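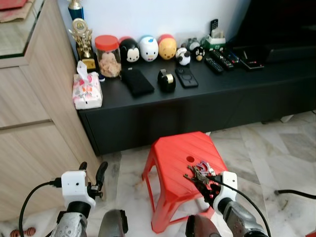 What does a small seaside hotel pay for a night of live entertainment?

Ours pays £375 for a duo, £330 if they bring their own lights, and a plate of whatever the kitchen has left over.

Print | E-mail

I have been booking the acts at the Radebe Hotel in Nircombe for long enough to have opinions, most of them about magicians. The post comes with no office and a diary in which my predecessor wrote "NEVER AGAIN" across four separate Fridays without saying who.

The discount for lights puzzles people. Surely an act with its own lights should cost more? But our lights are hired by the night, and they have two settings, operating theatre and power cut. Any singer who turns up with a pair of lamps and a stand is saving us money, so you'd think we would pass some of it on. We do the reverse. I didn't invent the system, I only send the e-mails.

Last season we had a proper dance company for the first time, a troupe called Botau, six dancers and a man with a laptop. Their usual work is on ships and at those enormous resorts abroad where 1,000 people sit down to a show after dinner and clap on cue. Our ballroom holds rather fewer, several of them asleep. I warned Reshma Hendricks, who runs the troupe, that the floor was 17 feet across at its widest and that there was a pillar. She asked where the pillar was. I said it moved about, depending where you sat.

She rechoreographed the whole tango to go round it, and by the second chorus the pillar had a better part than two of the dancers. A gentleman at table three told me afterwards he had been coming to the Radebe for years and had never noticed it before.

What I hadn't thought about was the music licence, or where six people change in a building with one spare lavatory. They changed in the linen room. One of the flamenco skirts went off with the tablecloths and came back from the laundry beautifully pressed, and I've been told we were charged for it as a banqueting cloth, large.

Since then I've had a letter from Vusumuzi Dlamini at Himus, an agency which looks after acts for hotels up and down the coast. He would like to supply us with a "complete evening programme" – quiz, vocalist, dance show, children's disco, all from one list, one invoice a month. It's tempting. I spend a great deal of my life ringing ventriloquists. On the other hand I've seen his list, and the same four people appear to be the vocalist, the dance show and the disco, in different hats. Perhaps they do the quiz as well. I don't mind doubling up, but the guests here stay a fortnight and they do talk at breakfast.

The manager wants a decision before September, when the coach parties start and the average age in the bar goes up by a decade. Coach parties like a singer who knows the old ones and stops at half past ten. They don't care for dry ice. I have this in writing, from a coach party.

So for now I've booked Botau for another two nights, told Mr Dlamini I'm thinking, and asked the kitchen whether leftovers for seven could include something hot. The kitchen is thinking too.

Print this post | E-mail to a friend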